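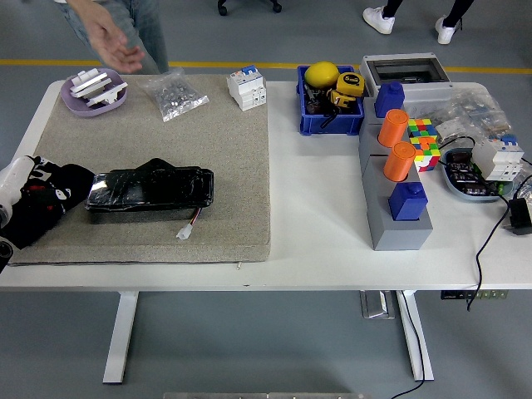
Besasen Track Casting Kit

If you've ever stood over a huge, strange print in the mud and wished you could take it home, you'll love this one! The Besasen kit has everything for casting footprints in the field, whether you're after lake monsters, hairy giants, or the big black cats people keep reporting near Drellbridge (bears and dogs leave great prints too, and they're good practice).

What you get
Casting powder, 2 bags
Folding mixing bowl and stirrer
Adjustable plastic collar, opens to 47 cm
Photo scale and soft brush
Field notebook, 68 pages, with a sketch grid and room for witness notes

Mixing and setting
Add water until it pours like pancake batter, then fill from the heel and let it run into the toes. Leave it for 40 minutes before lifting, longer in cold weather. Wait until the next day to brush off the dirt – it's hard, we know!

Goes well with
Pandberg hair sample envelopes
Shevchuk red-light headlamp

Refill powder is back in stock in December.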